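FOR IMMEDIATE RELEASE

Trastix Opens Home Cleaning Collection to Outside Research Groups

LURKECK, 23/10/2024 -- Trastix, a developer of learning software for household robots, today announced that its collection of recorded cleaning tasks is open to university and nonprofit research groups. The recordings show people wiping tables, rinsing cloths and clearing up after meals in lived-in homes, seen from head height and at ordinary working speed.

The collection, named Keane, has been assembled by the company's Lurkeck office over the past 8 months. It now holds some 70 hours of material. Each recording follows a single job from beginning to end, including the pauses, repeated strokes and changes of grip that are usually trimmed from demonstration footage.

"A person cleaning a table makes a great many small decisions without remarking on them," said Sabine Engelhardt, director of data at Trastix. "Where to press harder, when to turn the cloth over, which hand should hold still. We want a learning system to meet those decisions in the form in which they happen at home."

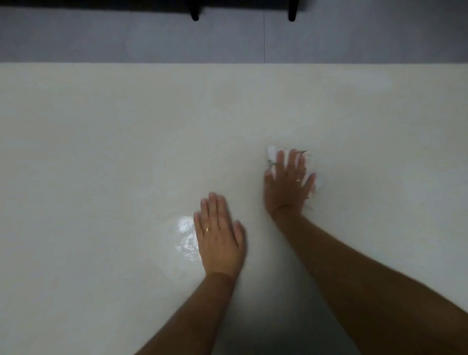

Table wiping, one of the tasks recorded for the Keane collection.

Table work makes up the largest part of the first release. Trastix selected it as a starting point on account of the two hands, which often do different jobs at the same moment and trade them without warning. Earlier systems trained by the company learned from one arm at a time and performed poorly when asked to coordinate a second.

Participants receive a task and no further instruction. They use their own cloths, basins and cleaning products, and they are free to stop and start as they would on any other day. Recording sessions are limited to 60 minutes, and participants may ask for any portion to be removed before it enters the collection.

The release also includes the steps between one wipe and the next. Rinsing has proved especially difficult for learning systems to copy -- a soaked cloth changes shape each time it is squeezed, and its appearance gives only partial information about how much water it holds.
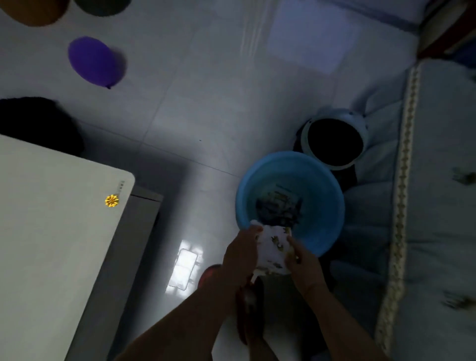 A cloth is worked by hand over a basin. Rinsing is labeled as a separate task in the collection.

Labeling is carried out by a team led by Svatopluk Machala, head of annotation. Every recording is divided into short segments, and each segment receives a plain-language description of what the left and right hands are doing. A second annotator reviews the text without seeing the first annotator's notes on intent. Segments on which the two disagree are kept and marked as such.

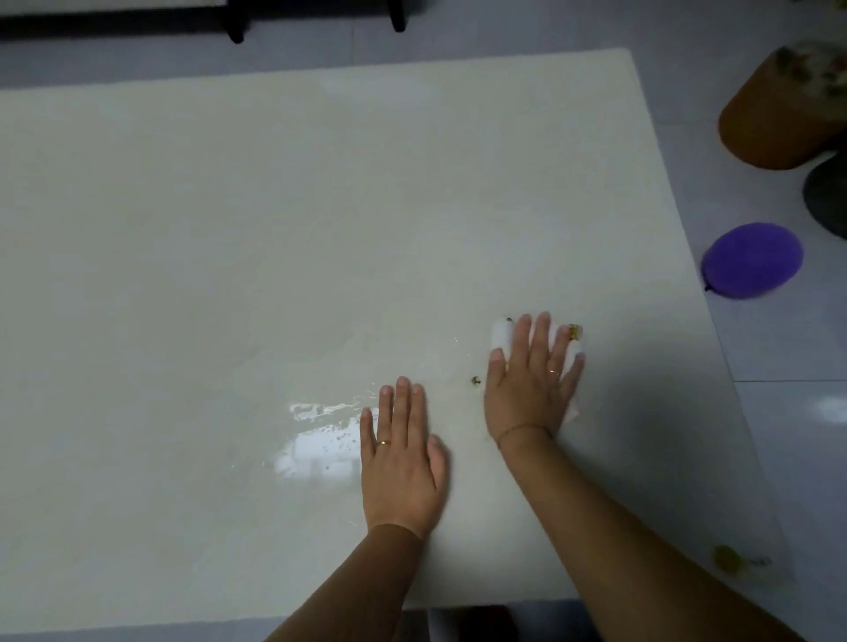 Contact between the hand and the surface is described in its own set of labels. Annotators record whether the palm is flat or raised, whether the fingers are together or apart, and what lies under them. The labels extend to the surface itself. A wet, shiny area beside the left hand can catch enough light to hide the tabletop, while a small yellow-brown fragment near the wipe is easily missed by a system trained on clean images. "We ask the team to label glare as glare and residue as residue," Machala said. "A model that confuses them will scrub at a reflection."

Research groups may apply for access through the Trastix data office. Applications will be reviewed in the order received, and approved groups will be asked to sign an agreement covering storage, participant privacy and publication. There is no charge for noncommercial use.

A second release, Stondside, is in preparation. It will add floor care, dishwashing and laundry folding, and will use the same labeling rules so that the two collections can be combined.

About Trastix

Trastix develops software that allows robots to learn household tasks from recordings of people. The company is based in Lurkeck.

Media inquiries: Trastix Press Office, Lurkeck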